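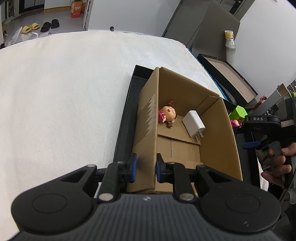
Sorting small stuff with the Ruvitden hand grippers

Updated 10/22/24

I've had a pair of Ruvitden hand grippers on loan from Asska for long enough to have favorite tricks, and I love these things! You hold one in each hand, squeeze, and the two fingers close on whatever you've picked. The kit is meant for people who want to show a robot how a chore is done, so every session gets recorded, but the tips below are mostly plain housekeeping. A well-laid-out table helps a person as much as it helps a machine.

Start with the box. Plain corrugated cardboard is great because the pads grip the wall without skidding. Set it in a shallow tray with a raised rim and it will stay put when you tug on it. I tried it on a bare tabletop first and chased the box all over the place.

Lay a fluffy blanket or mat next to the tray. Things you drop land softly, and a doll or a charger doesn't roll off and disappear under the shelves.

Mix your items. A soft doll in a frilly dress and a hard white power adapter ask for two very different squeezes, and going from one to the other is the best practice I know. For adapters, go for the body and leave the prongs alone. For dolls, take the middle - hair buns slip right out.

To move a box, pinch the top of the near wall, one pad inside and one outside. Close slowly! Old boxes with torn flaps will fold if you rush, and a strip of packing tape along the edge fixes that.

Wipe the pads with a damp cloth before each session. Cardboard dust builds up fast and you'll feel the grip go.

The Cisternas plan gives you 200 recorded sessions a month, with room for 400 if you pay by the year. I've been through 4 sets of pads so far, and the Clornar replacements fit fine, though they take a bit more pushing to seat.

Complaints? The grippers are bulky, so a deep narrow box is a pain, and my right hand gets tired before my left. I'd still pull them out on a rainy afternoon over any other gadget in the house.

Next up: sock drawers.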